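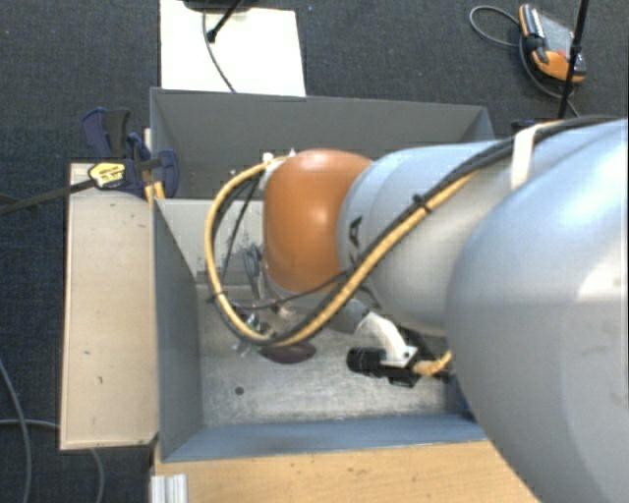
Randi Engebretsen

Cable routing and camera mounting for the bin-picking arm

These notes are for students joining the bin-picking project in the second half of the course. They cover the cable run along the arm, the wrist camera and the bin. They assume you have passed the safety test and can jog the arm from the pendant. The gripper software is covered in Octavian Ene's notes on the course page.

Most of the lost hours last term came from cables. A connector worked loose, the camera dropped out, and the group spent an afternoon reading log files. Check the cables first.

What you need

Cable ties, short and long
One wide hook-and-loop strap
Flush cutters
Hex key set
Bar clamp
The printed calibration board from the Lullen cupboard
A torch

Before you start

Put the controller in manual mode and bring the arm to the service pose. In this pose the orange joint cover sits over the bin and the wrist can be reached from the front of the table. Press the emergency stop and leave it pressed until the section on testing. Put the pendant down where you can reach it without leaning over the bin.

If another group has left a program loaded, write its name in the log before you unload it.

1. Route the main cable

Start at the connector end. Seat the connectors at the joint first and work back towards the base. If you start at the base, all the spare length ends up at the wrist, where it catches.

Leave a loop at the orange joint. The yellow cable should pass under the cover and come back up round the side to the top. The loop takes up the movement of the wrist. To set its size, release the emergency stop, turn the wrist slowly to each end of its working range, press the stop again and look at the cable. It should not be straight at either end. A loop that hangs below the gripper fingers is too long and must be shortened.

Run the black cabling alongside the yellow one. Do not twist the two together.

2. Fix it to the arm

Put the wide strap round the large link and close it over both cables. It should hold them against the link but still let you slide a fingertip underneath. Do not use a cable tie in place of the strap. Ties mark the casing, and the department pays for the casing.

Use ties only to bind cable to cable. One goes partway along the second link and another at the lower side of the loop. Pull them closed by hand. Do not use pliers. Leave the tails long until the test is finished, then trim them flush. Untrimmed tails are acceptable while a run is still being adjusted, but they must not point towards the camera lens.

3. Mount the camera

The camera sits on the curved white bracket below the wrist. The bracket is a Jitaru part from two years ago and the drawings are in the shared folder. Newer printed versions do not have the same hole spacing.

Offer the camera up to the flat plate and start all the screws before tightening any of them. Tighten a little at a time, going from corner to corner. The screws go into plastic threads and will strip.

Plug in the short camera cable and bend it upwards, away from the bin. Keep the bend wide. Check that the lens ring still turns and that nothing crosses in front of the lens.

Set the camera address to end in 8. The vision program looks for that address only. It listens on port 1478, and if the port is already taken the program closes without a message. Restart the computer in that case.

4. Clamp the bin

The bin has to stay where it was when the arm was calibrated. Push it against the wooden strip and close the bar clamp on the rear part of the side wall, with a piece of scrap wood behind the jaw. Check from above that the bin has not turned while you tightened the clamp.

The floor of the bin is scratched and reflects the ceiling lights. Do not try to polish it. The Lilov group did so in June and the reflections became worse. Reduce the exposure instead, and take a new background picture whenever the blinds are moved.

5. Test

Release the emergency stop. Set the speed to 7 per cent and run the program called zolari_sweep, which moves the wrist over the bin without closing the gripper. One person holds the pendant and watches the arm. The other watches the cable loop and says stop if it touches anything.

Let the sweep run for about 2 minutes. Then look at the live picture and move the wrist again by hand from the pendant. A picture that freezes when the wrist turns means a poor connection at the camera end. A picture that freezes at random is more often the network switch.

If both are steady, place a single object in the bin and run one pick at the same speed. Raise the speed only after the pick has succeeded three times in a row.

Faults

Loop catches on the gripper: loosen the strap, pull slack back towards the base, close the strap and repeat the sweep.

Camera picture tilted after a collision: the bracket has shifted. Loosen, square up, tighten and recalibrate. Do not correct it in software.

Picks miss by the same distance every time: the bin has moved. Check the clamp.

Picks miss by a different distance every time: check the camera screws, then the gripper mount.

Arm stops with a joint torque warning: look for a cable pulled tight before you change any limits. Limits are changed by staff only.

Write any change to the routing in the log, with your initials and the length of cable moved.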